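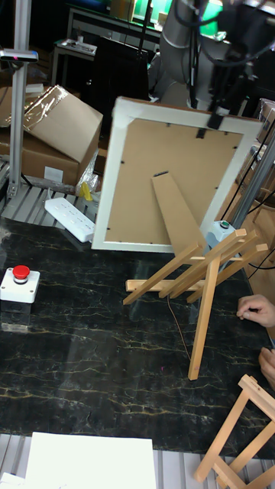 Picture frame with a white border, seen from the back, and a small wooden easel.

Notes on submitting a talk to Zirkside

August 13, 2023

The call for papers for Zirkside closes in September. I reviewed for the tooling track last year and am doing it again, so these notes are limited to what I saw in that queue.

The track received 688 submissions and had 12 slots. Each abstract went to four reviewers, who scored it without seeing the author's name. I spent two or three minutes on each on the first pass. An abstract that needed a second reading to find its subject usually scored in the middle, and the middle is where most rejections happen.

State the problem in the first sentence. "Our Gollero builds took 774 seconds and most of that was cache misses" is a good opening. A paragraph on how software is changing the world is a poor one, and I read dozens of them.

Say what the audience should already know. The form has a field for this and many people leave it blank. If the talk assumes working knowledge of Druvham config files, write that down – the program team uses the field to avoid putting two advanced talks against each other.

Live demos are allowed. Put the fallback in the notes to reviewers. A recorded terminal session is enough.

Man-lok Kong, who ran the track last year, asked us to mark down product pitches. A talk about a tool you sell is fine if half of it would still be useful to someone running Wu or a pile of shell scripts.

Speakers get a pass and two hotel nights. Travel is covered on request, but the box on page two of the form is unchecked by default. Check it before you submit – it can't be changed afterward.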